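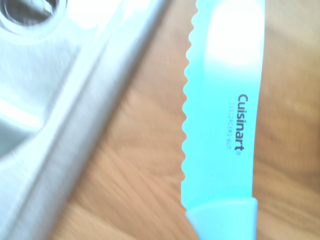
20 Nov 2025

My signature doesn't match my signature. I have this in writing from the county, on letterhead, in a window envelope that I nearly recycled along with a flyer for gutter cleaning.

The letter says that the signature on my mail ballot return envelope "could not be verified against the signature on file" and that I have until the end of the cure period to fix it. Cure period. It sounds like I'm a ham. The cure period is 10 days and the letter took six of them to travel from the county office to my mailbox, a distance I could cover on foot with a stop for lunch.

So this morning I did what the letter suggested and logged on to Basus, the ballot tracking site we were all urged to use this year. Basus showed my ballot as Received, with a green check mark. I felt much better for as long as it took me to scroll down, where a second line said Challenged, in gray, in type meant for ants. I don't know who decided that the good news gets a check mark and the bad news gets a whisper. I clicked on Challenged and it took me to a page explaining how to register to vote.

Called the number. The recording thanked me for my interest in elections. I've never thought of it as an interest. I held for a while and then got a very nice woman who told me that I could print the form, sign it and mail it back, but with four days left she wouldn't trust the mail, and that the fax line was down, and that the quickest thing was to come in. Come in where? The Mabula Street office, she said. I said I thought Mabula Street had closed. She said it had closed for registration but was open for cures.

Took the 402 bus, there being no parking on Mabula Street except for people who already work there. Got off one stop early by mistake and walked past the old library, which used to be my polling place, back when I voted in person and signed the book with a pen on a string. I miss the book. My signature was printed right there next to the blank, upside down from where I stood, and I'd copy it like a kid cheating on a spelling test. Never had a problem in my life.

The office was one long room with a counter and a ticket machine. My ticket said 85. The sign on the wall said 71, and there were three of us in the chairs, so I don't know what had become of the rest. The man next to me had the same letter. His trouble was that he'd had a stroke in the spring and signs with his left hand now. He'd told them this on the phone, and they had told him to bring something showing his new signature, and he said he didn't have anything showing his new signature except the ballot they'd rejected. He was much calmer about this than I would have been. He was also holding a folder thick enough to stop a door, so maybe that was where the calm came from.
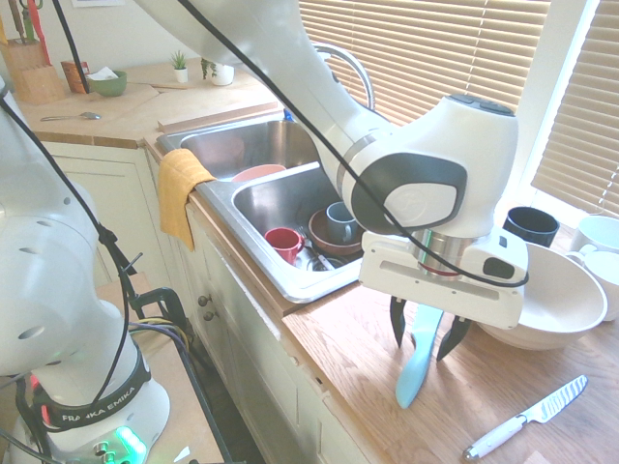 Wood counter, steel sink, blue spatula.

When my turn came the clerk turned her screen around, which I gather she isn't strictly supposed to do, and showed me the two signatures side by side. One was from the envelope. It's my usual one, a capital letter and then a sort of heart monitor reading. The other was from when I updated my address in August at the license office, where you sign a glass pad with a plastic stick, standing up, with a line behind you. That one looks as if it was done by a goose. There is no version of me, drunk or sober, that signs like that on paper. But that's the one on file, so that's who I am, legally, and the person who has been signing my checks all these years is the suspect.

I asked if they could use one of the older ones. She said the newest replaces the old. I asked if there was a person who looks at these or a machine. She said a machine first, then two people if the machine doesn't like it. So two people looked at the goose and looked at the heart monitor and agreed with the machine. I can't blame them. I'd have agreed too.

The form itself was half a page. Print name, date of birth, sign here. I asked which signature she would like. She said, "Just sign it naturally," and I have never done anything less naturally in my life. It came out with an extra loop. She compared it to my driver's license, stamped it and said I was all set. The whole thing took maybe four minutes, not including the six days, the bus, the recording and the library.
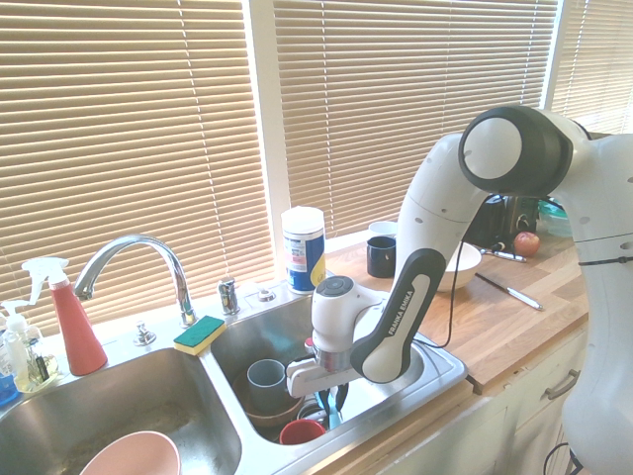

What bothers me is the arithmetic. She mentioned, when I asked, that there were 127 challenged ballots in Skarkholm alone, and more over in Tira, where they have most of the students. Students change address every year and sign glass pads every time they do it. How many of them open a window envelope from the county? How many are home on a workday to take a bus to an office that is closed but open for cures? I had the time and I was annoyed, and I still came close to throwing the thing out. The school board seat is closer than anyone expected, according to the paper, and I'd guess it will be settled by whoever happens to check the mail.

The man with the folder was still at the other window when I left. They'd found him a witness form. He was filling it in left-handed, slowly, and the clerk wasn't rushing him, I'll give her that.

Checked Basus again after supper. Still says Challenged. The nice woman on the phone had said it updates overnight, so I'll look in the morning. Also have to call about the gutters, as I did recycle the flyer.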